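Choosing a Bench Kit: Notes for Week 3

Robots in Everyday Settings, evening section
Instructor: Fiifi Acheampong

Last week ran long, so I'm picking up where I cut myself off, which was the question of what you get when you buy a two-arm kit instead of two separate arms. We're using the Jarkow kit as our case because it's the one I've spent the summer swearing at, and because the seller lists a price in plain sight: $2,223 for the pair, with the rail, cables and software included. The Lindqvist people want you to fill in a form first. I filled in the form. I'm still waiting!

Start with the rail. When both arms bolt to one piece, the distance between them stays put, and the software can trust that number. I spent a whole evening last spring with two single arms clamped to a desk, and every time one clamp crept a little, the grippers disagreed about where the middle was. If you take one thing from tonight into your purchase memo, write down how the arms are mounted relative to each other.

Next, the cables. Each arm has one that has to travel with it, and it needs slack at the wrist or the last joint will tug on it. Too much slack and you have a loop hanging over whatever you're trying to pick up (ask me how I know). The kit comes with clips and a little card showing where the maker thinks they go. I moved mine twice.

Then there's the task, and I'd like you to be fussy about this part. Sellers love blocks. Blocks are easy – they have flat sides, they don't slide, and any corner is as good as any other. Our bench task is clearing used plates, because a round plate with a low rim gives a gripper very little to grab, and plates crowd each other the minute you put them on a tray.
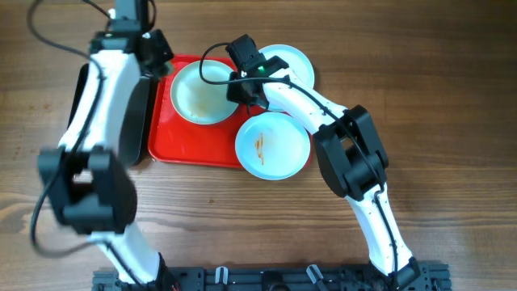

Mortimer Holloway wrote in after reading the draft of these notes to say I was being too kind to the kit. In his view a plate task flatters any two-arm setup, and what a buyer should ask is whether the second arm earns its keep, since a single arm with a better gripper might cost less and clear the same tray.

I think he's half right, and it's a good argument to have in your memo. Look at the lower plate, the one hanging over the rim of the tray. One arm could get under that edge pretty easily. Now look at the plate on the left and how close it sits to its neighbor. I'd want something to steady one while the other gets lifted, and that's my case for the second arm. Mortimer would say buy the Flostatex suction tip and stop worrying. Leftover food and suction make me nervous, but I haven't tested it, so don't quote me.

On the software: you teach the arms by moving them through the job yourself and recording it. The manual suggests 20 recordings before you try a first run. I made 51 and would still call my set thin, mostly because I kept putting the plates down in the same spots without noticing. Vary the layout on purpose. Turn the tray. Leave some food on.

Support is by email only, and the replies I got were short and useful. Spare gripper fingers are sold in pairs. Farkent carries them too, under a different part name, so check the screw spacing before you order.

For next time

Write a one-page purchase memo for a small cafe that wants help with its dish return. Pick the kit, a single arm, or neither. Say how the arms mount, where the cables run, and which plate layout you'd test first. "Neither" is a perfectly fine answer, but you have to price the alternative.

Please read the mounting chapter of the manual before class, and bring your own screwdriver if you have one. The lab set is missing the small hex.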